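Home Guides Laundry Storage Repairs Index Contact

Folding and storing general-purpose cloths

Author: Leonie Bühler
Checked by: Beat Moser

Scope

The method covers flat woven cloths in cotton, linen or a blend of the two: tea towels, glass cloths, dusters, tray cloths and plain napkins. It does not cover knitted dishcloths, which stretch when pulled square, or microfibre, which is dealt with in the Barbier guide to cleaning materials. Fitted and elasticated items are also excluded.

The fold used is the long third, sometimes called the shelf fold. It gives a packet with one closed edge facing outwards, so that a single cloth can be taken without disturbing those above and below it.

What is needed

A clear flat surface at least 75 cm deep. A kitchen worktop is usually too shallow for the larger tea towels once the kettle and bread bin are in place, and a table is better. A padded or covered surface holds the cloth still. Bare varnish or glass lets it slide, and the corners then drift while the second fold is being made. If a cover is used, pull it taut at the corners. A crease in the cover prints through a thin cloth when pressure is applied, although a thick one hides it.

A stiff ruler or a strip of card cut to the internal depth of the shelf. The card is marked once and kept with the cloths.

A spray bottle with clean water, for cloths that have over-dried.

An iron is optional. Glass cloths and napkins benefit from one. Dusters do not.

Condition of the cloth

Fold when the cloth is fully dry but before it has been left long in a heap. Cotton of 200 g per square metre or heavier sets its creases quickly when it cools in a pile, and these have to be damped out. Lighter cloths recover by hand smoothing alone.

Check for dampness at the hem and at the hanging loop, where the fabric is doubled. The middle of a cloth is always dry first. A cloth which feels cool at the hem goes back on the airer.

Stains, holes and frayed hems are dealt with at this point. A cloth with a hole smaller than a fingertip is moved down one grade: glass cloth to tea towel, tea towel to duster, duster to rag. Grades are explained further on.

Opening out a crumpled cloth

Most of the time lost in folding is lost here. The usual mistake is to shake the cloth in the air and then try to land it flat. A large cloth catches the air and comes down with one corner underneath.

1. Put the crumpled cloth on the surface and leave it alone for a moment. Look for any corner standing clear of the heap.

2. Take that corner between finger and thumb, about a thumb's width in from the tip. Gripping the very tip pulls the corner into a point and distorts the hem.

3. Lift until the cloth hangs from the one corner and its lowest part just touches the surface. Gravity opens most of the bunching.

4. With the other hand, follow the hem down from the held corner until the next corner is reached. Do not guess at it by picking the lowest point, as that is normally the diagonal corner.

5. Hold both corners and draw them apart until the hem between them is straight. Lower the cloth away from the body, trailing edge first, and pull it back slightly as it meets the surface.

6. Smooth from the centre outwards with the flat of the hand. Smoothing from one side to the other pushes a ridge ahead of the hand and moves the far hem out of line.

If a fold has stuck to itself, as happens with starched napkins, separate it at the hem and never from the middle. Pulling at the middle of a starched cloth leaves a mark that only washing removes.

Squaring

Cloths are rarely square after washing. The warp shrinks more than the weft, and cheaper cloths are often cut off grain to begin with. To test, bring two diagonal corners together. If the edges do not meet, take hold of the short diagonal and pull steadily, then test again. Two or three pulls are enough. A cloth that will not square after that was cut off grain and should be folded to its longest edge, with the surplus tucked inside.

The fold

Lay the cloth with the long side towards you and the right side down. A label or printed border, if there is one, goes to the left.

Bring the near third up and over. Bring the far third down on top of it. The last hem should stop a few millimetres short of the near fold; if it overhangs, the packet will bulge at the front of the shelf.

Place the marked card on the strip with one end at the right-hand edge. Fold the left-hand end over the card, withdraw the card and press the fold with the side of the hand. Fold the remainder under, so that the loose hem is inside or at the back.

Turn the packet so the closed edge faces outwards. Press once, flat, with both hands. Repeated pressing adds nothing.

For napkins under 45 cm, omit the thirds and fold in half twice. The card is not needed.

Grading and colour

Johanna Holzer's original sheet for the Fernham kitchens used four grades, and these have been kept:

Grade 1: glass and polished metal
Grade 2: crockery and general drying
Grade 3: surfaces and dusting
Grade 4: floors, shoes and anything oily

One colour per grade is the simplest arrangement. Fernham uses white, check, blue and grey in that order. The colours themselves are of no importance, but they should be told apart in poor light, and a faded blue and a pale grey are easily confused at the back of a cupboard. When a cloth drops a grade, put a line of running stitch in dark thread along one hem. Laundry pen washes out of linen.

Stacking

Keep each stack to 6 packets if the shelf is open at the front. Taller stacks lean and the lowest cloths take a set. In a drawer, stand the packets on edge, closed edge upwards, and fill the last space with a folded cloth of the same grade so they do not fall forward.

Freshly washed cloths go to the bottom of the stack, or to the back of the drawer. Without this the same few cloths are used and washed continually and wear out well ahead of the rest.

Do not store cloths against an unlined wooden shelf. Resin and tannin will mark cotton within a winter. Plain lining paper is sufficient and should be changed each December, or whenever the cupboard is emptied.

Faults

Packet springs open: cloth over-dried. Open it out, mist lightly, smooth, wait until dry and refold.

Packet thicker at one end: hem or hanging loop folded in on itself. Move the loop to the outer end of the strip.

Diagonal ripple across the front: cloth not squared. Return to the section on squaring.

Front edge uneven across the stack: card not used, or two cards of different lengths in use — discard one.

Musty smell after some weeks: cloth stored damp at the hem. Wash the whole stack, as the smell transfers to its neighbours.
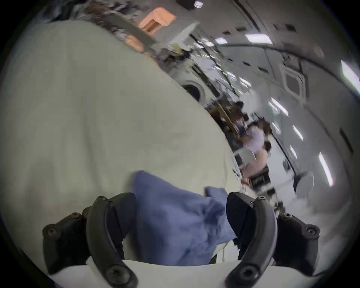

Vol. 4, No. 6

Blue cloth, crumpled, with one corner peaked and the right-hand side bunched into folds. For corners and hems, see "Opening out a crumpled cloth".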